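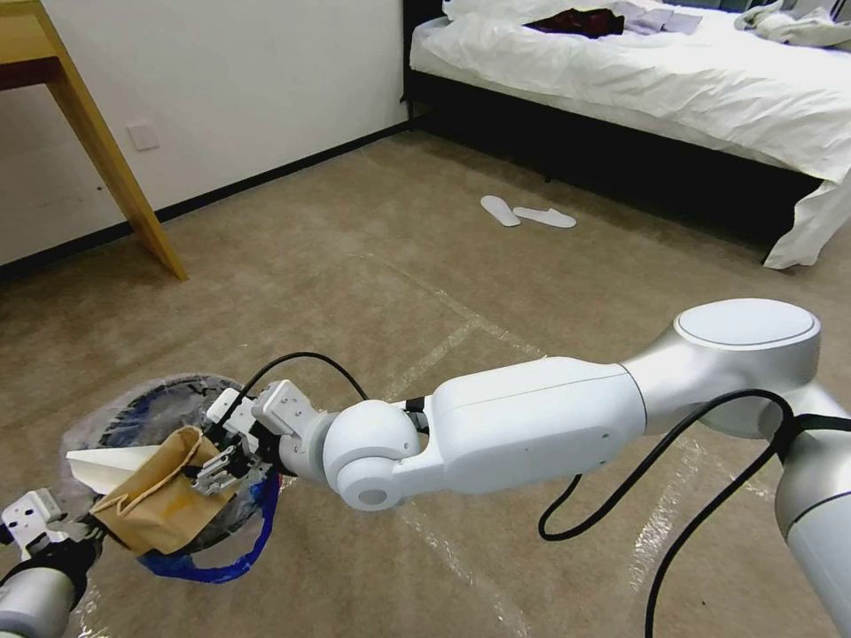

March 30, 2018 - workshop notebook, Tirine project, dialogue and save system

Starting a new page because the old one became too long and I could not find anything in it. I write here what I did today on episode two, what broke, and what I decided. If you read this on the shared drive and disagree, please put your remark under mine and don't delete mine.

State in the morning. Build 160 opens, loads the harbor chapter, and plays until the ferry office. After the ferry office the game forgets that the player lied to the sister in episode one. The line she should say is "You told me he was in Odstead." She says instead the neutral line, the one we wrote for people who start with episode two and have no save. So for the game, everybody is a new player from that door on.

I had a suspicion that it was the import, but the import is fine. I printed all the flags at the title screen and all the flags after the first loading, and they are the same. I printed again after the ferry office and the list was shorter by 13. All the missing flags begin with "sis_". Then I remembered that in the winter we made a cleaning function which throws out the flags of characters who are not in the current chapter, so the save file stays small. The sister is not in the ferry office. She is on the phone in the next scene, and a voice on the phone is not counted as a character who is present. The function does what we asked from it. We asked the wrong thing.

What I changed:
The cleaning function now runs only at the end of an episode.
Flags have a new field "keep", default yes.
Voice-only characters are now in the cast list of the scene, with presence set to "remote".

Save file size before the change was 20 KB, after the change it is a little bigger and I don't care. We were saving space that no player will ever notice.

Build 161 made before lunch. Phone call is correct. She says the Odstead line, and also the follow-up if the player kept the postcard. I played it three times with three different saves: lied and kept the postcard, lied and threw it away, told the truth. The truth version has a silence that is too long, I think the audio clip has empty time at its end. Not a bug of mine but I note it.

Second matter, the choice timer.

In the playtest people complained about the timer in the argument at the kitchen table. I read the forms again. The complaint is not that the timer is short. The complaint is that it starts while the mother is still speaking, so the slow readers with subtitles on lose the time for reading the choices. I read slowly in English myself and I had the same feeling, but I believed it was only me. I should have said it earlier.

Tried today: timer starts at the end of the spoken line and not at its beginning. It feels better but the scene loses its pressure. The mother finishes, then there is a small hole, then the bar begins to move. In an argument people do not wait politely.

Tried after that: choices appear during her line, without the bar. The bar appears at her last word. This I like very much. You can already read and you can even choose before she finishes, and then your character interrupts her. We have two interruption animations from episode one (hand up, and turning away) and they fit without much work. The turning away one clips through the chair. I moved the chair a little to the left in the set and then the camera for the wide shot sees behind the wall, so I moved it back. For now only hand up is active.

Question for the writing side: if the player interrupts, does the mother remember it? I made a flag "mom_interrupted" and I count it, but nothing reads it. It would be nice if in the last scene she says something. One line is enough. If no line comes, I take the flag out before the text lock, I don't like flags which do nothing.

Third, Durán.

Durán is the town of the episode three teaser and it is also where we have the big performance trouble. The square runs well at the start and becomes slow when the band begins to play. I looked with the profiler for most of the afternoon. I expected the crowd. The crowd costs something but not so much. The real cost is the string of lamps over the square, each lamp was casting a real shadow. 165 lights in the scene, most of them with shadows. I turned off shadows for all the lamps except the four which hang near the band, and I cannot see any difference on my screen, in motion or standing still. The frame time is back to normal.

I keep the four because the singer's hat makes a nice shadow on her face when she looks down. If someone needs the time for another thing, take two of them away, but please not the one directly in front of her.

Also in Durán: the dog walks into the fountain. I did not have time. It is funny the first time. The path mesh under the fountain must be cut out by hand, the automatic tool thinks that the water is a floor.

Fourth, subtitles and names.

Small things from the list, all done unless I say otherwise.

"Odley" was written "Oddley" in two places, the bus ticket and the journal page. Corrected the journal. The bus ticket is a texture and needs the art file, which I don't have on this machine.

In the journal the entry for the ferry appeared before the player takes the ferry. If you open the journal in the office you can read how the crossing went. Moved to the trigger on the other side.

Speaker name color for the uncle was the same as for the radio. When the uncle listens to the radio it was impossible to know who speaks. Uncle is now warm yellow, radio stays gray.

Subtitles of songs: we have them on by default and several testers said it spoils the walking scenes. I made it a separate switch in the options, under the normal subtitles. Default is still on. I think on is correct for people who need it, and the others can find the switch.

The Spanish subtitles in Durán show a square instead of the opening question mark. The font we use for signs has no such character. Changed to the main font for now. It looks less pretty and it can be read.

Fifth, the "Previously" video at the start of episode two.

I am still not happy with it. At the moment it is one fixed video for everybody, and it shows the player telling the sister the truth. For all the players who lied, the first thing they see in episode two is something they did not do. I think this does more damage than the bug with the flags, because it comes in the first minute.

Proposal: cut it in short parts and let the game choose. Opening shot of the house, same for all. Sister on the stairs, two versions. The postcard, three versions if we count "never found it". Last shot of the ferry, same for all. We have recorded all these moments, they are just scenes from episode one, only the music must be one piece that goes under every version. I made a rough assembly this evening with the temporary music and the cuts are not so bad. On the second cut there is a black blink on the older test machine, when the next clip is not loaded yet. Loading the next clip one part earlier should fix it, I will try that first thing.

For a player with no save we let them choose the big things in a short menu before the video, and then the video shows what they chose. The menu text has to be careful to not tell too much. My text is bad, it sounds like a tax form. Someone who writes better than me, please.

Things I did not reach:
Dog and fountain (see before).
Controller vibration stays on if you pause during the engine start.
Achievement for reading all the letters cannot be won if you read the last letter from the inventory and not from the desk.
Loading tip about the journal still says to press the old button.
Chair and the turning away animation. Maybe a different camera is easier than a different chair.

Notes for whoever makes the next build. Please don't use saves made with builds before 161 for testing the phone call, these saves already lost the sister flags and they cannot come back. I deleted mine. There is a folder "good_saves" on the drive with the three I used today, and the names say which choice is inside. If you make a new one, please put the choice in the name too, "test_final_2" says nothing to me after a few days.

Added later, before going home: played from the title screen to the end of the ferry crossing once without stopping and without the debug keys. No crash. The wind on the deck is too loud against the sister's second call, and I missed one of her words with the subtitles off. Lowered the wind a bit while she speaks. The crossing itself is good, I forgot for some minutes that I was testing. The timer bar in the cabin is still the old one, it must get the same change as the kitchen. Tomorrow, together with the clip loading.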